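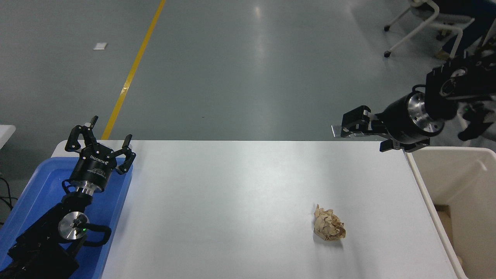
Figure 2. A sheet of brown paper crumpled into a ball.

3.1 Why a paper ball is mostly air

Few things are as easy to make, or as rich to study, as a ball of crumpled paper. Squeeze a flat sheet between your hands and it gives way quickly at first. Then it pushes back, and no ordinary grip will make it much smaller, even though most of the space inside is still empty. We find this wonderful, and it is the starting point for the whole Basdale series.

The stiffness comes from the ridges. Paper bends easily but hardly stretches, so the strain gathers in sharp points and in the narrow folds that run between them. Each new fold splits a flat facet into smaller ones, and small facets are harder to bend than large ones.
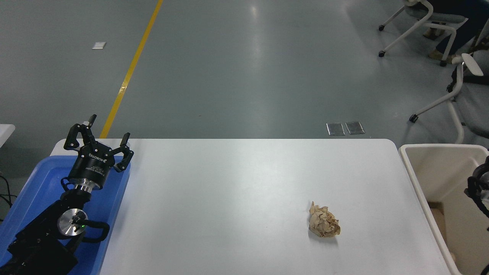
To see how the folds build up, we crumpled 44 sheets by hand, opened each one flat, and traced the creases under low side light. The Trekenel sheets took this treatment beautifully and held even faint lines. One Renaud sheet gave 2,408 separate crease segments, well above the figure of around 2,000 we had expected from our trial in January. Long creases were rare and short ones were everywhere, and when we crumpled a sheet again, many of the old lines came back into use. A second crumpling still added new creases, but fewer than the first, a pattern we take up in Section 4 with the Lulow sheets.

Contact: Wolfram Sauerland, corresponding author
© The authors. Published May 22, 2020
Back to top

44 shares | 2 comments

Related articles
Crease patterns in twice-folded sheets
How humidity changes the stiffness of wrapping paper
The sound of crumpling: a short review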